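The Case for Keeping the Shared Laundry Room

Opinion
Plimley Housing Association
August 17, 2026

The Association has been asked to consider closing the shared laundry rooms in its older buildings and to install a washer in each apartment instead. The proposal has clear appeal. Many residents would welcome a machine a few steps from the kitchen, and newer buildings in the area are advertised with one as a matter of course. It is nevertheless the view of this office that the shared rooms should stay, and that the money set aside for their removal should be spent on running them properly.

The older buildings at Plimley were not designed for a washer in every home. Their drain lines are narrow, and the bathrooms in the smaller units have no wall on which a machine could stand without blocking the door. At Volen Court, two apartments were fitted as a trial in April. In both, the bathroom closet was removed to make space. Residents were polite about the change, but they had given up their only storage for linens, and they said so in their written comments.

Cost must also be addressed. The estimate received from Stilon, the contractor for the trial, came to $900 per apartment for plumbing alone, before the purchase of any machine. That figure would be recovered through rent. A household that washes once a week would pay the same as a household that washes every day, and tenants living alone, who make up a large share of the older buildings, would pay for capacity they do not need.

The complaints made against the shared rooms are fair and deserve an answer. Machines stand out of order for too long. Loads are left in the drum past the end of the cycle, and small items go missing between washer and dryer. These are failures of management, and they can be corrected at modest expense. A posted repair deadline, a booking sheet that is enforced, and plain advice to new tenants would settle most of them.
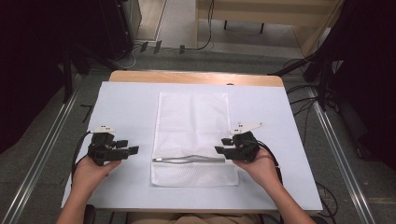

Should residents be required to use mesh bags in the shared machines?

The Association should recommend them for socks, underwear and other small items, but a requirement would be difficult to enforce and would add a rule where advice is enough.

There is a further consideration, which is harder to enter in a budget. The laundry room on Onyshchenko Street is one of the few indoor places in that building where tenants from different floors meet. Notices are read there. Rides are arranged there in winter. A landlord cannot create such habits by policy, though it can end them by locking a door.

This office therefore recommends that the present proposal be withdrawn. In its place, the Association should replace the 6 oldest washers, extend opening hours into the late evening, and publish repair times for each building. Tenants with a medical need for a machine at home should continue to be considered individually, under the procedure already in force.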